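Bathrooms and Laundry board
Thread: The cup by the sink, and what's allowed to live there
Started 7/3/20

caoimhe_coughlan wrote:
Six of us share one bathroom at Gemomcombe and I have been put in charge of the vanity, in the sense that I complained about it and everybody else left the room. It used to carry 200 things, by my mother's estimate. She has never counted anything in her life but she was right in spirit.

So it's been stripped. A cup at the back left with toothbrush and toothpaste, the black tap at the back right, something white and fluffy near the tap for morale, and then bare counter. Everything else went in the drawer or in the bin.

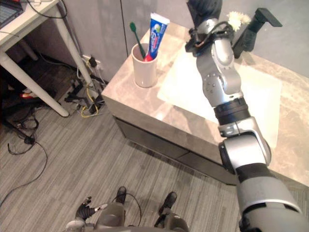

My sister says this is a showroom and that a bathroom with no soap dish is a threat. I say soap dishes are where soap goes to turn into porridge. What I want from you lot is a ruling on the cup. Does one cup by the sink count as tidy, or is it the first brick in the next wall of clutter? It took 3 days last time between "just the cup" and a bag of hair rollers.

gladysl wrote:
One cup is fine. One cup is civilisation. But you need to wash it. Lift the brushes out of any bathroom cup in the country and have a look at the bottom, and then come back and tell me about soap dishes.

Once a week, hot water, washing-up liquid, bottle brush. Dry it properly before anything goes back in.

yavuz_s wrote:
Disagree with the whole idea of a cup. Toothbrushes should hang. I've got a Zelidholm rail inside the cabinet door and the brushes drip into thin air. Four years, no sludge.

caoimhe_coughlan wrote:
Yavuz, my cabinet is a drawer. I'd be hanging them sideways.

Gladys, I looked. I'd like to withdraw my remarks about soap dishes.

While I'm confessing, the hand towel is under review as well. It's pale pink terry and I've been told it sheds. I would say it has character. 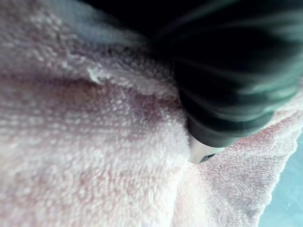 Pink terry, bunched up, with a bit of white fluff on it.

gladysl wrote:
Does it get fabric softener? Stop giving it fabric softener. Shake it outside, wash it on its own, and if it still leaves bits on people it can be retired to the dog.

deisy.tamayo wrote:
Can I speak up for towels being folded? A bunched towel takes till April to dry. In thirds, over a bar, job done. Chávez Street launderette used to have a sign about this and I have lived by it ever since, though the sign was mostly about not sitting on the machines.

yavuz_s wrote:
Thirds is hotel behaviour. Halves dries faster because there are fewer layers. This is just arithmetic.

deisy.tamayo wrote:
It's arithmetic if your bar is wide enough for halves. Mine is the width of a biscuit.

caoimhe_coughlan wrote:
Please start your own towel thread, I can feel the cup slipping away from me.

Current rules, as stuck to the back of the door:
Cup stays in the back left corner, away from elbows.
Toothpaste stands up in it, cap down, so the last bit can be got at by the weak.
No razors in the cup. Razors go in the drawer.
Whoever leaves toothpaste in the basin cleans the basin, including round the drain.
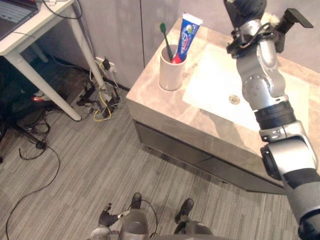 Back left corner, Crest standing cap down, toothbrush leaning left.

gladysl wrote:
Cap down is correct. I won't be taking questions.

yavuz_s wrote:
Cap down in a damp cup means the cap sits in whatever Caoimhe found at the bottom. You then unscrew it with your fingers. Lay the tube flat in the drawer like an adult.

caoimhe_coughlan wrote:
The drawer has razors in it now. Do keep up.

I did try one of those Pleveo squeezers that clips on the end of the tube. It made the tube top heavy and the whole lot went over at night with a noise like a burglar. It's in the drawer too. The drawer may turn out to be the next problem.

For now the corner is holding, and the stem by the tap has been allowed to stay on the grounds that it needs no charger and has no lid to lose.

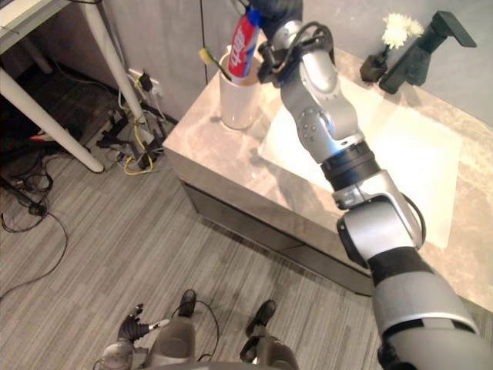 Lindsay Te Moana reckons the back corner is the wrong place altogether, as you have to reach across the wet part of the counter with a full brush to put anything away, and that the cup belongs at the front where people will use it.

caoimhe_coughlan wrote:
Lindsay, at the front it would be in the basin by breakfast. There are children here, and also my brother, who is 34 and worse.

deisy.tamayo wrote:
Try it at the front for a week and report back. Also I have started the towel thread. Yavuz is already in it.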